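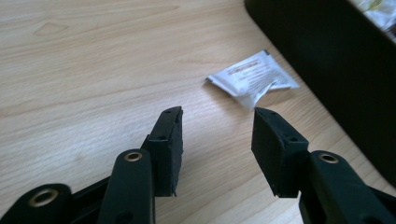

According to one reader of an earlier version of this article, a sachet should not be called a sachet at all unless it is sealed on four sides, anything with a back seam being a stick or a pillow pack. The trade does not keep to this rule. In everyday use, and in most catalogues, a sachet is any small flat packet of flexible material, sealed on all sides, that holds one portion of a product and is meant to be opened once.

Definition and scope

The word covers packets for sugar, salt, sauces, instant drinks, shampoo, seeds, glue, desiccants and medicines in powder form. It is also used for small fabric bags of scented material, which are outside the scope of this article. A sachet differs from a pouch mainly in size and in having no gusset or base, so that it cannot stand up on its own. The limit between the two is not fixed. Billwood lists as sachets all its flat packs up to 200 mm in the longer direction, while Ratel draws the line at 144 mm and sells the larger sizes as flat pouches.

Types

Three-side seal. A single web of film is folded lengthwise and sealed on the remaining three edges. The folded edge is slightly rounded and is usually the strongest part of the packet.

Four-side seal. Two webs, or one web slit in half, are laid face to face and sealed around the whole edge. The front and back may be of different materials, for example a printed paper laminate on one side and a clear film on the other.

Stick pack. A narrow tube with one seam down the back and a seal across each end. It uses less film for a given content than a flat sachet, but offers less area for print.

Pillow pack. Built in the same way as a stick pack but wider. The back seam may be a fin seal, with inside faces joined, or a lap seal, with one edge laid over the other.

Materials

Most sachets are made of a laminate. The outer layer carries the print and gives stiffness, a middle layer may be added as a barrier, and the inner layer melts at a lower temperature to form the seal. Common outer layers are paper and polyester. Aluminium foil is the usual barrier where light, oxygen or moisture would spoil the contents. The inner layer is most often polyethylene.

Desiccant sachets are an exception. Their wall must let water vapour through while holding back dust, and they are made from porous paper, spunbonded fibre or perforated film. They should not be confused with sealed moisture-proof packets, which may be similar in colour and size.

Surface and creasing

A glossy finish comes from an uncoated polyester or polypropylene face, or from a varnish over paper. Matt finishes are obtained with a matt varnish or a matt film. Gloss films show creases more clearly, as each fold reflects light at a different angle.

Creasing behaviour depends on the laminate. Foil and paper hold a fold once it is made – this is called dead fold – whereas plain plastic film tends to spring back. Repeated folding of a foil laminate can produce pinholes where two creases cross, and these reduce the barrier even when the packet still looks whole. Corners are the parts most often bent in handling, being made up of seal alone with no contents behind them.

Filling and sealing

Sachets are generally formed, filled and sealed on one machine. On vertical machines the film runs downwards over a forming shoulder and the product drops in from above. On horizontal machines the packets are formed first and then carried past the filling heads. The Atano flat-pack line is rated by its maker at 245 packets a minute for free-flowing powders. Liquids run more slowly, as splashing on the seal area is a common cause of leaks.

Seals are made by heated jaws, which may be smooth or ribbed. Ribbed jaws leave a pattern of fine parallel lines and are preferred for thicker laminates.

Opening features

The simplest aid is a tear notch, a small cut in the edge seal. A saw-toothed end cut has the same purpose and allows a tear to be started at any point along the edge. Laser scoring weakens the outer layer in a straight line and gives a cleaner tear. Ríos offers scored film on reels of 100 mm width and above.

Printing and marking

The small face of a sachet limits the amount of text. A common layout has the product name in bold near the top, with directions or ingredients below in small type. Batch codes and dates are added on the machine, usually by thermal transfer or inkjet. Text near an edge may be distorted by the seal, and most print guides keep a clear margin there.

Disposal

Laminated sachets are hard to recycle, as their layers cannot easily be separated and their small size lets them fall through sorting screens. Single-material versions in polyethylene or polypropylene are available for some dry goods. Paper sachets with a thin coating may be accepted with waste paper, depending on local rules.

See also: Flat pouch; Heat sealing; Desiccant; Unit dose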